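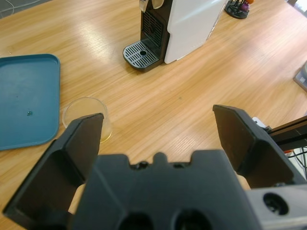

Adaeze Babalola asked, before I'd even put the title up, whether her job at the Follano counter would still be a job once the arms do the coffee. Great place to start, so it's our question for unit 4!

Unit 4 - Automation behind the counter (handout, 26/10/2020)

Think in tasks first. A coffee order at a counter is a chain: cup, capsule, lever, tray, and then the talking. Two arms split the handling between them - one minds the glass, the other minds the machine - and I find it wonderful how much skill that shows us in work we never used to notice.
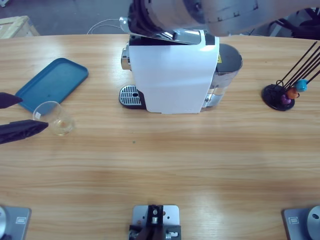

Now the people. At the Cáceres site, staff used to rotate through 4 stations. After July the rota was redrawn, and the hours went into refilling, cleaning and looking after guests. Some loved it! Others missed the rhythm of making drinks, and they were right to say so.

Terms to know: task, job, handover, exception.

For next time: read the Dindel case, pages on handovers only. Write 401 words at most on one task you do at work. Who steps in when it goes wrong, and is that time on the rota?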